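Ticket 96: Clothes rack leans left under load, top rail slips at post
Site: Todthorpe, small room
Item: Terkau clothes rack, wooden post
Opened by: Lilla Vass
Assigned to: Ruairi Rankin
Priority: low
Status: monitoring

Reported problem
Rail drops at the left end when jackets are hung on it. Garments slide toward the post and bunch together. Hems end up on the floor by the end of the day. Started in November after the rack was moved from the hallway.

Tuesday, 9:10, Rankin
Took everything off and checked the rack bare. Post is straight. Rail turns by hand in its socket, which it should not do. Set screw present but not biting. Tightened it a half turn and it held for a few minutes with one light jacket. Added the heavy wool coat, rail slipped again.

9:40, Rankin
Removed the set screw. Tip is rounded off. Socket thread looks fine. The rack came with 2 spares in a bag taped under the base and both are still there. Fitted one. Rail no longer turns by hand.

10:05, Rankin
Lean is a separate fault. One foot was screwed in further than the others. Backed it out until the base stopped rocking. Checked with a level on the base and again on the rail.

11:30, Borbély
Please confirm the load limit. The Hudska sheet says 35 lb for the rail, but I can't tell if that is for this model or the wider one.

11:50, Rankin
Sheet lists both models under one number. Treating it as the limit for ours. Wool coat has gone to the hooks in the hallway and should stay there. Light jackets only on this rack.

1:15 p.m., Vass
Hung jackets back up. No slip so far. Can the floor by the desk be sorted out as well? Cables run right across it and the rack can't be rolled or carried past without catching them.

1:35 p.m., Rankin
Out of scope for this ticket. Opened a separate one and assigned it to Magyar. Do not move the rack until that one is closed.

Attachments (2) 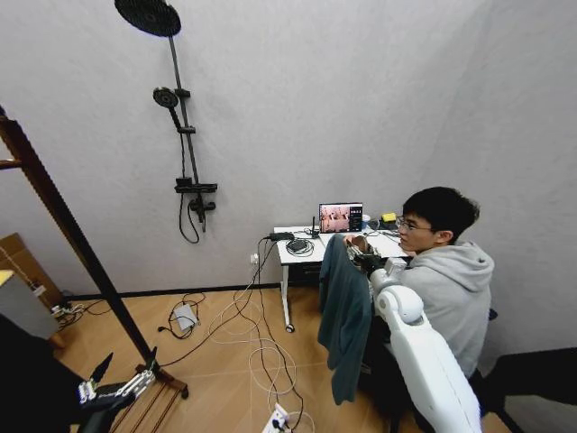
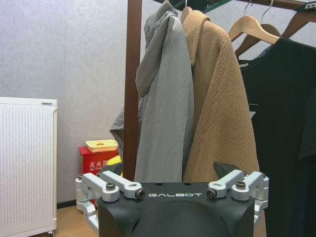
First attachment: desk and floor cables. Second attachment: jackets on the rack, wooden post at left of center.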